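Opening Doors: How the Mileder Library Rebuilt Its Entrances

When the Mileder Library opened in 1984, its planners gave much thought to shelving, daylight and the weight of books. Doors received less attention. The main entrance had a pair of heavy leaves with round brass knobs, and the reading rooms on the upper floor were fitted with the same hardware in a smaller size. For most of the decades that followed, the arrangement was accepted as part of the character of the building.

That view changed when the library began a review of how members of the public move through its rooms. The review was led by Razia Niazi, head of public services, and took in everything from the slope of the front path to the height of the return slot. Its longest chapter concerned doors.

"We had been measuring visits at the front desk," Niazi says. "We had very little information on what happened between the desk and the chair a person wanted to sit in. When we asked our members, the doors came up again and again."

Older members described waiting in the corridor until someone else came through. Parents with strollers had given up on the local history room altogether. Staff members, who carry trays of material between floors many times in a shift, had fallen into the habit of propping doors open with a chair, against the fire rules of the building.

The case for the lever

A round knob asks the hand to do two things at once. It must grip firmly, and it must turn while gripping. Both actions are difficult for a person with arthritis, a weak wrist or an armful of books. A lever can be pressed down with the palm, the side of the hand or an elbow, and its length does part of the work.

The principle is an old one, but the choice of a particular lever took the library several months. Samples were mounted on a test panel in the staff room and left there for everyday use. A design with a very slim grip was set aside after comments that it pressed into the fingers. Another, with a sharp return at the end, caught on sleeves and bag straps. The shapes that drew the fewest complaints were the plain ones, with a smooth surface and a rounded end.

Color was also discussed at length. Members with low vision had asked for handles that could be told apart from the door at a glance. Brass against a warm wood finish had offered little contrast, particularly in the late afternoon, when the corridor lamps are the main source of light. A gray metal finish was favored for the interior doors on these grounds.

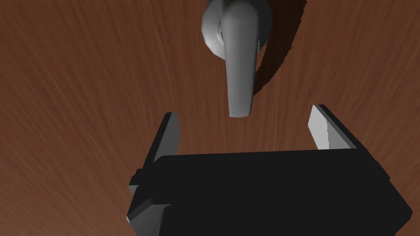
What lies behind the handle

Hardware alone did not settle the matter. Tanveer Rizvi, the architect engaged for the project by the practice Brondura, asked that every door closer in the building be tested before any new handle was ordered. Many had been tightened over the years to stop drafts, and several of the reading room doors required considerable force to push open once the latch had been released.

"A person may manage the handle and still be defeated by the door," Rizvi says. "The closer, the hinges, the floor and the seal all have to be considered together."

The closers were adjusted or replaced, and worn hinges were changed. At the entrance to the Lam Room, where a raised threshold had been a regular cause of stumbles, the floor was leveled and a new seal fitted to the foot of the door. The front entrance was given powered opening, with a push plate placed well clear of the swing of the leaf.

The original wooden doors were kept wherever their condition allowed. Filling the holes left by the old knobs called for patient work by joiners, who matched the grain by hand and refinished each leaf on both faces. The brass knobs have been cleaned and placed in storage, and one pair will be shown in the lobby display on the history of the building.

The library has since added doors to its regular inspection round. Closers are checked every 3 months and handles are tightened at the same visit. Comments from members may be left at the front desk or in the box beside the Lam Room, and are read each Monday by the public services team. The next stage of the review, which concerns seating and table heights, is now under way on the upper floor.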